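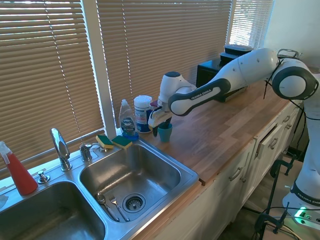 4.2 What the repair logs told us about planned visits

We came to the logs expecting a dull week of spreadsheets and had a wonderful time instead. Vovard, the managing agent for the Harnside blocks, gave us every repair request made by residents over 29 months, 1178 in all, along with the dates of its planned maintenance visits. Each request had been typed in by whoever picked up the phone, so the spelling is lively and the detail is far richer than the tick-box forms we worked from in our earlier study (Texier and Yap). One clerk at the Pladville office even noted the weather!

Requests were sorted by hand into 16 types of fault. Marilou Yap and Chathurika Gunawardena each coded the full set separately, then sat down together over the ones they disagreed on. Most of the arguments were about water. A resident who reports "damp under the window" may have a blocked gutter, a failed seal or a bathroom fan that has been switched off for years, and the log doesn't always say which one the contractor found. We kept these in a type of their own, called unresolved damp, and left them out of the comparison of costs in Section 4.4.

The pattern we had most hoped to see is there, and it's lovely and clear. In the blocks where gutters and downpipes were cleared every September, requests about leaks to the top floor fell away through the winter. In the blocks cleared only when someone complained, they came in clusters after each spell of heavy rain, often from several flats on the same stair. Senga Kerr, who coded the stairwell data, noticed that the first call in a cluster nearly always came from the same side of the building, the one where the downpipes turn a corner above the bin store. We would love to see other teams look for this.

Inside the flats, things are more mixed. Planned visits made a real difference to door closers, stair lights and entry phones, all of which a caretaker can check in a morning. Slow drains in kitchens (Figure 5) were another matter. They made up 200 of the requests and were spread evenly across the blocks, whatever the visiting schedule.

Figure 5. Kitchen counter with a double stainless-steel sink.
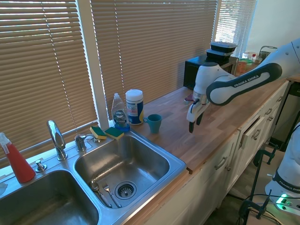 Erlinda Aquino suggested that we split the drain requests by floor, and we're very glad she did. Ground-floor flats were over-represented in the older Gatchalian block, where all the kitchens on a stair share one waste stack. A slow drain at the bottom of that stack may have little to do with the household that reports it, and clearing the trap under one sink buys a few weeks at best. Flushing the whole stack from the roof vent once a year would be a cheap thing to try, and Vovard has agreed to let us follow it on two of the stairs.

A word of caution on the timing of calls. Requests rise sharply in the week after a planned visit, in every block and for nearly every type of fault. We read this as residents being reminded that the office exists, and we have treated that week separately in the tables that follow.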